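# Wundmont 40 Landing Net

The Wundmont 40 is a folding landing net for river and small lake fishing, made for anglers who put most of their catch back. It has a rubber-coated mesh, a locking hinge and a handle that slides out in two sections. We have sold it since May and it replaces the older Brovano net, which is no longer made.

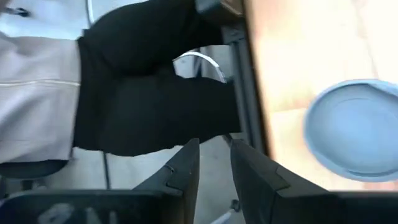
*Words by Jirayu Paisan, Srisuk Tackle, Flarkeston*

The hoop is 40 cm across at the widest point. That suits trout, grayling, perch and smaller chub. If you fish for pike or carp, get something bigger – a long fish folded into a short net tends to lose scale and slime at the bend.

Folded, the net clips to a belt or a bag strap. To open it, pull the hoop forward until the hinge clicks. The first few times it will feel stiff. A drop of light oil on the pin helps, but keep it off the mesh.

The mesh is knotless with small holes, so fins don't split and barbless hooks come out with a quick twist. Trebles will still snag now and then.

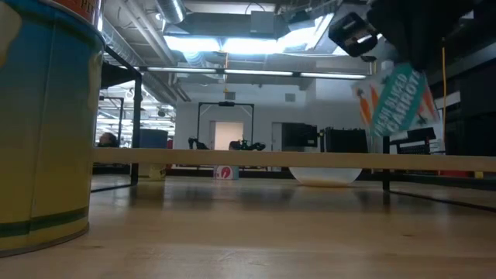
**Can I use the net in salt water?**

We'd advise against it, as the hinge spring will rust. If you do take it to an estuary, rinse the whole net in fresh water the same day and leave it open to dry.

Many clubs and fisheries now ask for nets to be dried or dipped between waters. The mesh holds very little water and can go in a normal disinfectant dip. Take the handle off first by undoing the collar, or the dip gets inside the tube and drips out for days. 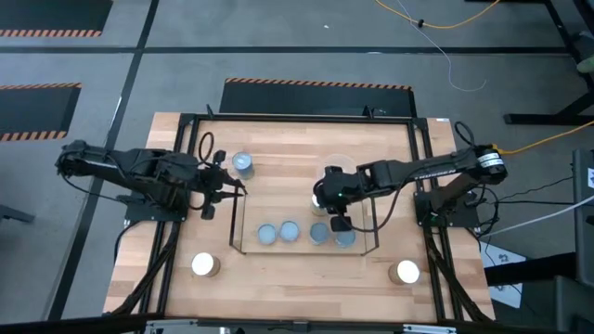 ## Sizes and weights

- Hoop width: 40 cm
- Handle, closed to fully out: 60 to 171 cm
- Mesh depth: 30 cm
- Weight: 640 g
- Spare mesh: sold separately, fits all Wundmont 40 hoops

The first batch of 2000 had a grey collar with a coarse thread. Later nets have a black collar, and the two don't swap over, so please tell us the colour when ordering a spare.

Fitting a new mesh takes 11 plastic clips, supplied in the bag. Start at the hinge and work outwards on both sides.

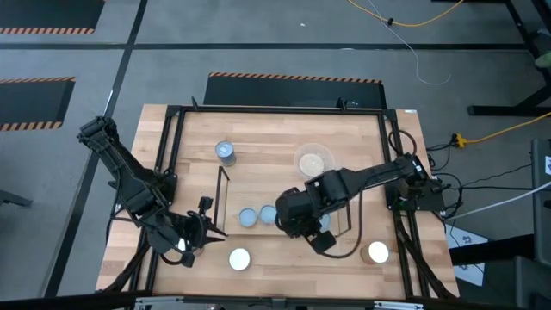

Leave the front clip until last and pull the mesh snug before pressing it home. Old clips go brittle in cold weather and shouldn't be used again. Spare meshes, collars and hinge pins are kept at the Flarkeston shop and can be posted or collected.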